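### 3.2 Versuchsaufbau und Durchführung im Projektseminar

Die Versuche wurden im Rahmen des zweisemestrigen Projektseminars »Greifen in ungeordneten Szenen« durchgeführt. Die Studierenden arbeiteten in zwei Gruppen, die sich den Roboterarm teilten und ihre Zeiten über einen gemeinsamen Belegungsplan abstimmten. Gruppe A (Leitung: Samran Boonyarit) war für die Greifplanung zuständig, Gruppe B (Leitung: Sushil Mittal) für die Aufnahme und Auswertung der Versuchsdaten. Beide Gruppen verwendeten dieselbe Softwareumgebung, die im vorangegangenen Jahrgang unter dem Namen Jandano entstanden war und für das Seminar nur geringfügig angepasst wurde.

Als Arbeitsraum diente eine flache Blechwanne mit schrägen Seitenwänden, die mit Klemmzwingen gesichert wurde (Abb. 4). Die schrägen Wände haben für die Greifplanung zwei Folgen. Zum einen rutschen runde Objekte nach einem Fehlgriff meist zurück auf den Wannenboden und bleiben damit erreichbar. Zum anderen verkleinert sich der Bereich, in dem der Greifer senkrecht von oben anfahren kann, ohne dass ein Finger die Wand berührt. Die Planung sperrt deshalb einen Randstreifen von 36 mm Breite. Liegt der berechnete Greifpunkt innerhalb dieses Streifens, wird der Greifer um die Hochachse gedreht, bis beide Finger frei stehen. Gelingt das nicht, gilt der Versuch als nicht ausführbar und wird gesondert gezählt.

Die Objekte stammen aus einem Satz von Spielzeugteilen, den die Studierenden selbst zusammengestellt haben. Auswahlkriterien waren unterschiedliche Grundformen, deutlich verschiedene Farben und ein Gewicht unter 100 g. Kugelförmige und keilförmige Teile wurden bewusst gemischt, da sich die beiden Greifplaner aus Abschnitt 3.1 bei diesen Formen am stärksten unterscheiden. Vor jedem Durchgang wurden die Objekte von Hand in die Wanne gelegt. Eine feste Anordnung war nicht vorgegeben. Es wurde lediglich darauf geachtet, dass kein Objekt vollständig unter einem anderen verschwindet.

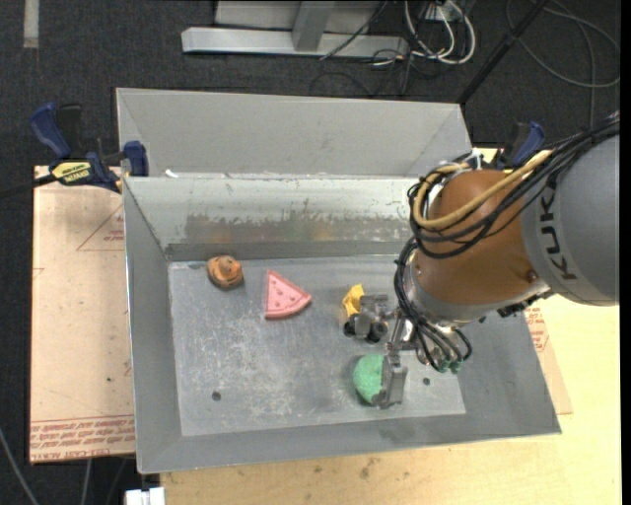

**Abb. 4:** Roboterarm mit Greifer über der Wanne, auf dem Boden vier Objekte.

Ein Durchgang beginnt mit einer Aufnahme aus der Ruhelage, bei der sich der Arm außerhalb des Kamerabildes befindet. Aus dieser Aufnahme bestimmt der jeweilige Planer einen Greifpunkt und einen Drehwinkel. Danach fährt der Arm auf eine Höhe oberhalb der Wanne, senkt den Greifer ab, schließt die Finger und hebt das Objekt wieder an. Ein Griff wird als erfolgreich gewertet, wenn das Objekt nach dem Anheben 2 s lang gehalten wird. Die Bewertung erfolgte zunächst automatisch über die verbleibende Fingeröffnung. In unklaren Fällen entschied ein Mitglied der Gruppe B anhand der Videoaufzeichnung.

Für jeden der beiden Planer waren 500 Greifversuche vorgesehen. Die Versuche mit dem geometrischen Planer (im Folgenden »Manthorpe«) wurden im Juli abgeschlossen. Beim lernbasierten Planer (»Azimi«) mussten mehrere Durchgänge wiederholt werden, nachdem sich die Wanne auf dem Tisch verschoben hatte und die Zuordnung zwischen Kamera- und Roboterkoordinaten nicht mehr stimmte. Seitdem wird zu Beginn jeder Sitzung ein kurzer Kalibriertest gefahren, bei dem der Greifer drei bekannte Punkte am Wannenboden anfährt. Die betroffenen Durchgänge sind in der Auswertung nicht enthalten.

Die Fehlgriffe wurden von beiden Gruppen unabhängig voneinander klassifiziert. Unterschieden wurden Abrutschen beim Schließen, Verlust beim Anheben, Kollision mit der Wand und Kollision mit einem Nachbarobjekt. Bei abweichender Einordnung wurde der Fall in der wöchentlichen Besprechung gemeinsam angesehen und neu vergeben. Die Häufigkeiten je Planer und Objektform sind in Abschnitt 4.1 aufgeführt.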